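工坊笔记 > 染色与纸张 > 靛蓝缸

二〇一八年四月 靛蓝缸重启记

冬天歇了很久的那口大缸，这个月总算又开起来了。先把经过记在这里，省得到了秋天又要翻箱倒柜地找纸条。 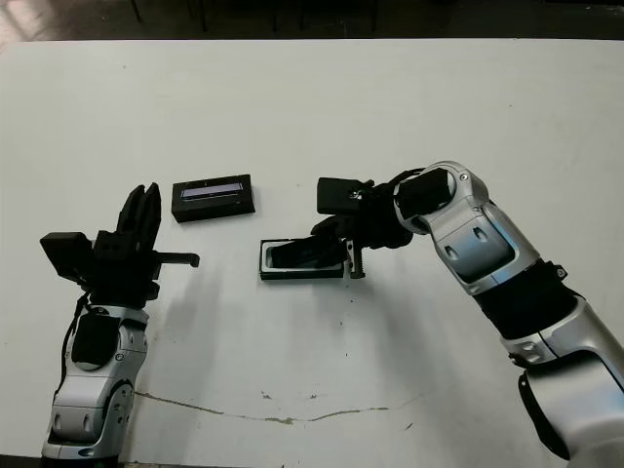
缸面上那层泛铜光的膜，染之前要不要撇掉？
要撇。用旧报纸平着拖过去，或者拿瓷碟轻轻推到一边，染完再推回来。膜留在液面上，布一下去就沾上斑，晾干以后洗也洗不匀，尤其是浅色的几遍，看得清清楚楚。

接着说缸。去年十月收工的时候，我把缸里的液子留了一半，盖严了放在后间，心想开春添点料就能接着用。四月头一回掀盖，气味倒还算正，是那种略带甜、又有点像湿稻草的味道，没有发臭。可是液子的颜色不对，舀一勺对着窗看，是发灰的蓝，不是我们要的黄绿。这说明靛都氧化了，沉在底下睡觉呢，得慢慢把它叫醒。

我的脾气是急的，从前总想一天就把缸救回来，碱也加、麸皮也加、糖也加，结果弄得一缸浑汤，谁也说不清是哪一样加坏了。这一回下了决心，每天只动一样，动完就搅，搅完就盖，第二天早上再看。头一天只升温，用旧棉被把缸围了两层，底下垫着热水袋，傍晚换一次水。第二天测碱，偏低，添了石灰水。第三天才喂麸皮，煮成稀粥，放凉到手能伸进去不觉得烫，再顺着缸边倒。

到第五天早上掀盖，液面中间起了一小团蓝紫色的泡沫，我站在那里看了好半天，连早饭都忘了（锅里的粥煮干了，这笔账也只好算在缸上）。又等了两天，泡沫聚得有拳头大，勺子里的液子终于透出黄绿来，这才敢下试布。

染料这次用的是 Siliņa 那家的靛泥，桶上贴的批号是873，记在这里备查。跟去年 Rudus 的比，泥更细，手指捻开几乎没有颗粒，可是含水也多，所以同样舀一勺，下的蓝其实是少的。要是照去年的方子一勺换一勺，缸会偏淡，各位用的时候请把这一点算进去。我这回先称了961克湿泥，用温水和少量石灰水调开，过了一遍细纱布，残渣不多，洗一洗倒给花盆了。

试布裁的是库里那卷平纹棉，先煮练过，没有漂白，所以底子微微发黄。每条都在缸里浸足三分钟，提出来拧一下，挂在门口过风，等绿色全转成蓝再下第二遍。记录如下：

一遍：很浅，像洗旧了的衬衫里子，略带绿头。
两遍：均匀多了，绿头退去一些。
四遍：这是我最喜欢的一档，做桌布、做包袱皮都合适。
八遍：深，侧着光已经能看到一点红头，不过手搓会掉色，得多洗几道再定。

有一条四遍的布，上端有一道横纹，颜色比别处深。起初我怪缸没搅匀，后来想明白了，是挂的时候夹子夹得太紧，那一段没拧干，液子积在折痕里慢慢氧化。改成搭在竹竿上，隔一会儿翻个面，后面几条就都没有了。竹竿要先用湿布擦过，上面有旧年的蓝粉，沾到布上也是一个印子。

顺便说说纸。Skonico 那批线装本的封面，对方想要蓝色书皮，订的是皮纸，数目我跟单子核了一遍，197张。纸下缸比布麻烦得多，湿了以后自己都托不住自己，一提就裂。我试了三种办法，直接浸的全军覆没；用排笔刷的，笔路太明显，刷的人觉得有味道，要的人未必觉得；最后是把纸先用魔芋糊薄薄过一层，阴干隔夜，再夹在两片尼龙网中间下缸，平进平出，总算站住了。魔芋糊的浓淡还要再调，这次稍稠，干了以后纸面有点脆响，折角处怕将来会白。下一锅打算多兑些水，刷两层薄的试试看。

纸的氧化也要单说一句。布可以抖一抖，纸不行，只能连网平放着等，而且上面那片网要早些揭开，揭晚了会留下网眼的印子。我第一张就是揭晚了，满纸小格子，说实话还挺好看，留下来包本子用了。

清洗方面，布还是老办法，清水过到不出色，再用很淡的醋水浸一会儿中和碱，最后再过一遍清水。纸没法这样洗，我用浅盘盛水，连网一起漂，换了四次水，水色才清。醋水只敢用布的一半浓，浸的时间也短，怕伤了魔芋糊那一层。

账目上也添一笔：买靛泥、石灰、麸皮和尼龙网，连运费一共2,588元，其中网占得比想的多，好在洗干净可以反复用。收据夹在 Griris 那本蓝皮账簿的后面，月底誊账的时候请别漏了。

还有几件没做完的事，想到哪里写到哪里。后间的窗缝要糊一糊，夜里风一进来缸温就掉，早上总要花一两个钟头才追得回来。搅缸的木棍裂了口，毛刺会挂布，得换一根，最好是竹的。试布条已经按遍数钉在册子上了，八遍那条还潮，摊在架子顶层，谁要合册子请先摸一下，别把蓝印到对页去。

缸今晚喂过麸皮了，明天让它歇一天，不染。早上来得早的人请帮忙换一下热水袋，水壶在炉子旁边，搅的时候慢一点，顺着一个方向，别打起泡来。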